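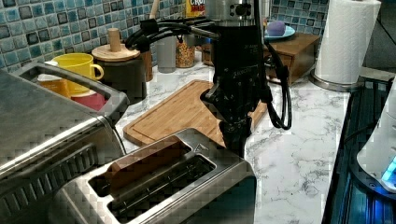
Trullik bamboo board, large size: my review after one winter

I bought this board in the shop of Norska in Botcombe, because my old plastic one had become gray and full of deep cuts. I cook every day for four persons, so a board in my kitchen has not an easy life. I paid 20 dollars for it, and the smaller size was 16.

First impression

The board came in a simple paper sleeve with a short care text. The surface was smooth, but one corner was a little rough and I took it down with fine sandpaper in two minutes. There was a light smell, like dry grass, and it went away after the first week. My kitchen scale says 838 grams. For me this is a good weight. I can carry the chopped onions to the pan with one hand, and the board does not jump when I cut a hard pumpkin.

Cutting

Bamboo is harder than most of the wood boards I had before. The good side is that the cuts stay shallow. The bad side is the knife. I sharpen my cook's knife more often now, maybe every third Monday, and before it was once a month. If you have very thin and expensive knives, please think about a softer wood.

The sound is also louder than on plastic. My neighbor has never complained, but early in the morning I put a dish towel under the board and it becomes much quieter.

The groove

I use the groove mostly for tomatoes and for roast meat. At Yule I carved a goose on it and the groove was full before I finished the second leg. For a chicken it is enough. Bread crumbs like to stay in the groove, and a dry brush takes them out better than a sponge.

Cleaning and oil

I wash it by hand with warm water and a little soap, and I dry it standing on its long side. The care text says no dishwasher. I have respected this. Beet juice left a pink stain, and I removed most of it with salt and half a lemon. I oil the board when it looks pale, with mineral oil from the pharmacy, and I leave it overnight.

What I do not like

There are no rubber feet, so on a smooth countertop it slides when you knead or press. A damp cloth below solves it, but for this price I expected feet. Also the sleeve promised a hanging cord, and in mine there was no cord. I wrote to Norska and they sent one in April, a bit too short for my hook.

Would I buy it again? Yes, in the same size. The smaller one is fine for cheese or one apple, but a whole cabbage needs more room.

My rating: 4 of 5.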